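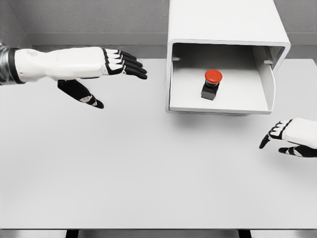
How does the operator hand over between episodes without spoiling the recording? The operator holds both hands still for the hold period, the logger closes the file, and only then is the master released.

# Minutes — Button Press Task, Remote Demonstration

September 18, 2022, Plorkstead office and by call

Present: Guadalupe Palacios (chair), Trevor Sutherland (minutes), two operators from the Jirel group
Apologies: Sveinbjörnsson

**1. Previous minutes**

Agreed, with one correction: the August figure for accepted episodes should read 836.

**2. Simulated task**

The simulated set-up stays as it is: two arms with five-digit hands, white open-fronted box on the table, red push button on its black base inside. TS asked whether the box should be moved between episodes. GP preferred to keep it fixed until the first policy has been trained, then vary it in one direction only.

The press is to be taught with the left hand. The right hand is still recorded, as its joint values are part of the action vector. Operators are to keep it clear of the box opening.

**3. Demonstration quality**

Operators reported that the glove mapping for the thumb drifts in long sessions. Recalibration is now required after every 8 episodes. TS noted that several operators approach with flat fingers and curl them late — the replay shows a jerk at that point. GP asked for a slower approach and no correction once the fingers are inside the box.

Episodes where the hand touches the box wall will be kept but tagged. There was some disagreement on this. One operator thought they should be dropped, and the matter will come back once there are training results.

**4. Target**

300 further episodes, split evenly between six operators. Grerley format for export, unchanged.

**5. Actions**

- TS: add contact tag to the logger menu
- TS: check thumb limits against the hand model
- GP: send operators the revised approach notes
- Jirel group: report glove drift per session

**6. Any other business**

Headset cable on station 6 to be replaced. Next meeting to be set by email.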